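Anbridge Community Help › Kits and Equipment › Robot arms

Is the Naidu tabletop kit worth it for a small training room?

Posted by Vira Pylypenko, May 24, 2022

I run evening classes in basic automation at a community workshop in Plullesdale. We have money for one robot arm kit this year and I am looking at the Naidu tabletop kit with the wrist camera option. The seller quotes 800 a month on a rental plan, or we can buy it outright. The rental has a minimum term of 3 months.

What I want to know is:

Can it handle ordinary household objects, or only the foam blocks in the demo?

Is one arm enough, or do people end up needing two?

How much of a class is lost to setup?

The students are adults with no programming background. Most have never touched a robot. I don't need speed, but I do need something that can be stopped and restarted by a beginner. I have read the product sheet and it says very little about the gripper apart from the opening width.

Gangadharan Subramaniam

We rented the two-arm version starting in March and still have it, so I can answer most of this.

Objects: it will work with household things if you choose them with some care. We use plastic cups, a small ball, a cloth, a wooden box with a knob and a white board with a handle slot. Rigid items with a clear edge are the easiest. Cloth is harder and takes a lot of tries. The ball is fine as long as the fingers come down centered over it, and if they don't, it rolls. Anything shiny gave us trouble with the default camera settings until we turned the exposure down. That is under Advanced in the menu and the manual does not mention it.

The two-finger gripper is the best part of the kit. The pads are replaceable. Buy a spare set with your first order, as shipping a set on its own costs nearly as much as the pads.

One arm or two: for a first course, one. We ran the first four sessions with the second arm parked and the students did not miss it. Two arms make sense once you want one to hold something while the other works. They also double the calibration, and you have to teach people to think about where both arms are before they move either one.

Setup: the first day took us all of a morning. Now it is almost 300 seconds from power on to first move, if the table has not been bumped. If it has, you need to redo the calibration, so bolt the table down or mark the feet with tape.

Stopping and restarting is simple. There is a stop button on the base and a second one on a cable. After a stop the arm asks for confirmation before it moves again — my students found that annoying at first, but I would not switch it off.

Things I don't like: the wrist camera cable is too long and needs clipping up, the software forgets your saved positions after an update unless you export them, and phone support closes early. Email support was good.

On price, ask about the training room rate. It isn't on the site. We got it by asking.

Some pictures of ours at work, if it helps you judge the sizes of things:
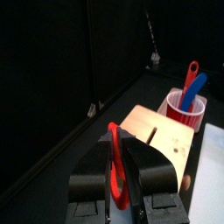
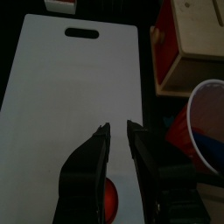
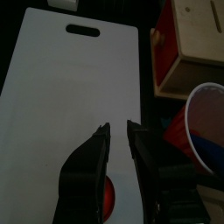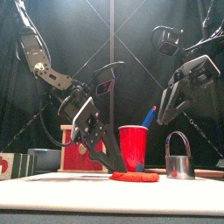 Naidu two-arm kit on our table. The first three are wrist camera views, the last is from the fixed camera.

malby_tools

Never used the Naidu but we had a Malby arm for 2 years and it was ok. Cheaper I think. Check if they deliver to you first, they wouldn't bring ours past the loading dock.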